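Questions I get about my lost-book hunting page

I'm Wilma Aitken, and I help people find the titles of books they half remember. I started doing it over lunch at my old job and never really quit, so the same questions have been landing in my inbox for years. I finally typed up my answers.
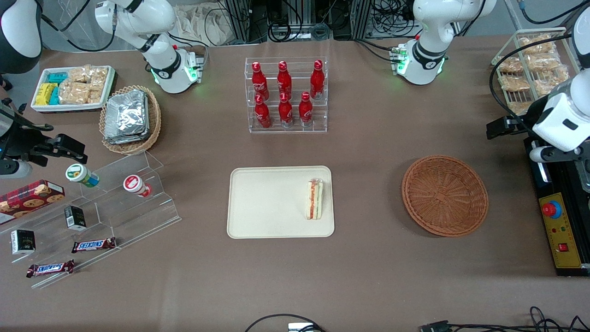 What kinds of books do you look for?

Mostly science fiction and fantasy, plus the odd ghost story. I grew up on paperbacks with spaceships on the spine, so that's where my memory is any good. I'll try a mystery if you ask nicely, but please don't send me romances (I love them, I just can't tell them apart after a month).

What should I put in my message?

Start with when and where you read it. "Summer camp, I was twelve, it already looked old" is a great clue! Then tell me the plot as you remember it, even the silly bits. One reader gave me nothing but a talking lighthouse and a girl who was allergic to salt, and I had it the same evening. It was The Keeper at Vernstead, a book I'd owned twice and lost twice.

How sure do I have to be about the details?

Not very. Just mark the shaky parts with a question mark. Cover colors are the thing people get wrong most, me included. I spent a whole winter looking for a green book called Okitz and it was orange. Character names drift too. If you think the hero was called Yole, say so, and I'll check Yule and Yale and whatever else sounds close.

Do you need the author's name?

If you had the author's name you probably wouldn't be writing to me! A first initial helps, or even "I think it was next to the Ls at the library."

How long does it take?

Anywhere from five minutes to forever. My oldest open request has been sitting there for 18 years. It's a short story about a ferry that only runs on a frozen sea, and I think of it every time the weather turns. If you know it, please, please write.

How many have you solved?

My notebook says 187 solved so far. I've had well over 1,000 requests, so don't take it personally if yours is still waiting. Some of those are the same book, by the way. The Vikeck trilogy alone comes up every few months, always described as one book, and always with the ending of the second one.

Could it be a short story instead of a novel?

Very often, yes. If you only remember one scene and one twist, I look through anthologies first. Tell me if the book had other stories in it, or if a teacher handed it out as photocopies.

Do you charge anything?

No. I also don't sell books or mail out copies. Once you've got a title, your library can usually borrow it from somewhere.

Can I send more than one?

Sure, but one book per message, please. I once got 20 in a single email and mixed up two of the plots so badly that I went looking for a vampire submarine. (I'd still read that.)

What if you send me the wrong book?

Write back and tell me what doesn't match. A wrong guess is still useful, and quite a few people have ended up reading the wrong one and liking it.

Recently added

Solved: girl allergic to salt, talking lighthouse
Solved: twins who share one shadow, read in the 80s
Still open: ferry on a frozen sea (short story)
Still open: robot gardener, moon colony, sad ending
The Vikeck books in reading order
Cover colors I have gotten wrong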